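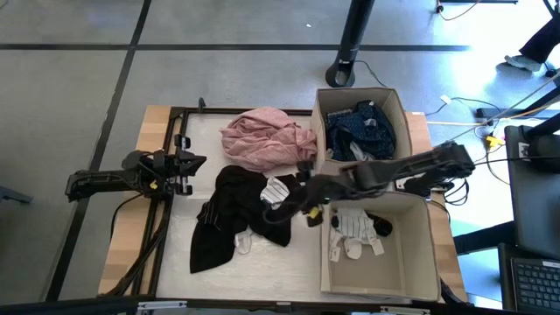
Clothes sorting for the winter boxes

Every year we say that we will start earlier with the winter clothes, and every year we are folding until the last week of December. This time Urkitz has started in the summer. The first bags came from the families of Figueroa street, and we thank them very much.

The rule for sorting is simple. Use two cardboard boxes, one for the clothes that can go out again and one for the clothes that need some repair. Please do not put socks alone in a box. Tie the pair together with a thread, or keep the single one until the other appears.

Dark clothes are the most difficult, for the small holes are hard to see. Open them flat on a white surface and look at the sleeves and the elbows first. The soft pink things I like to leave for the end, when the hands are clean.
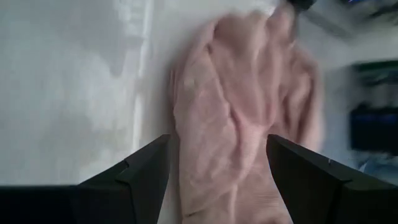 Pale pink cloth, still to be folded.

Last year we gave out 3,800 pieces, and 326 of them had a new button or a new zipper. For this year we hope for 3,000 without so much hurry at the end.

If you have bags at home, you can leave them at the Primbridge door in the mornings. Please wash everything before and write the size on a paper inside the bag. For questions about children's sizes, ask for me.

Telmo Olmedo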